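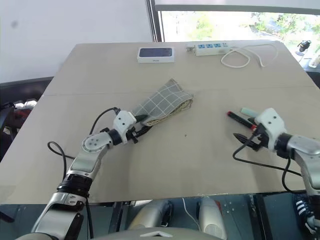

工作间记录,7月,周三,下午

今天的题目还是桌面收纳。Prulten那份整理办法我又读了一遍,核心就一句:所有小件先归到布上,布一折,桌子就算收完。写得很顺,我不太信。

先记布。灰底白线格子那块,长方形,背面那层是米色带斑点的。办法里说“沿格线对折,边自然对齐”。格线对齐和布边对齐是两回事,这块布的格子到边上剩多少,两头未必一样。翻过来一折,下沿就露出一条米色里子,看着像没折好。要么承认露边没关系,要么别写“自然对齐”。我倾向于前者,但要写进去,不然每个人都会回头重折一遍。

折的方向也没讲清。斜着放在桌上的布,先摆正再折,还是就着斜的折?我上次照后一种做,折完得再转一次,没省事。Ilano那边的旧笔记里主张先摆正,理由是桌子中间有一道横缝,可以当基准线。这个我试过,缝很浅,光线一平就看不清,当基准勉强。不过总比拿眼睛估强,暂时保留。

再记笔。桌上两支记号笔,一支红帽黑杆,一支浅薄荷绿帽。办法规定笔“按帽色归位”。问题:帽子是会换的。上个月就有人把帽子盖错,之后按帽色归了7天,归的全是错的。我建议按笔杆上的标签归,帽色只作参考。反对意见我也能想到:标签磨得快。那就换标签,总不能因为标签会磨就去信帽子。

还有一条,“笔放在布上随布一起折入”。这条我明确反对。帽子没扣紧的话,墨直接上布,灰底白线最显脏。笔应该先走,布后走,顺序倒过来。Sekcombe的清洗单子上写着记号笔墨迹“一般可除”,“一般”两个字我已经吃过亏了。

盒子。桌子远端中间那只白色长方盒,盒面是深藏青色的一块,像手机屏幕,下面白边有一行小字。办法里把它归为“非工作物品,移出桌面”。可它一直有人当镇布的东西用,移出去以后折布时远端没有东西压,布头会跑。要么留着盒子,要么配一个像样的压条。说它是非工作物品的人大概没折过布。另外盒子放在远边,伸手要越过整张桌子,位置本身也值得改,往近处挪一点再试。

关于时间。Prulten称熟练后每次收桌9分钟以内。没有写从哪一步开始算,也没写桌上有几样东西。我自己记的最近一次是18分钟,包括找笔帽。把找笔帽剔出去当然好看,可笔帽每次都要找。另有一句“已重复验证3000多次”,没附任何记录,谁验的、在什么桌上验的都不知道。这个数先不引用,汇总里请勿照抄。

Jankauskaitė那版流程只有半页,粗糙,但顺序是对的:笔、布、盒子,最后擦桌面。下回按它走一遍,布的折法仍用格线,看看差别到底在顺序还是在折法。两样一起改就什么也看不出来了,所以一次只动一样。

待办:
笔杆标签重打,字大一号。
量一下布两头到第一道格线的距离,记在背面那页。
压条,问库房有没有闲的,没有就先用盒子。
横缝上贴一小段色带试试,贴了要能撕干净,撕不干净就算了。
红帽那支写一下看还出不出水,快没水了就别再给它留位置。

补一句:米色桌面配米色里子,布反着铺的时候边在哪儿很难认。之前有人说这块布“怎么铺都行”,我看不行,格子朝上应当写成硬规定。

傍晚又翻了一下办法的附页,折布那节写的是“轻压一遍”,没说压哪里。先记着,下次压折线和压布头各试一次。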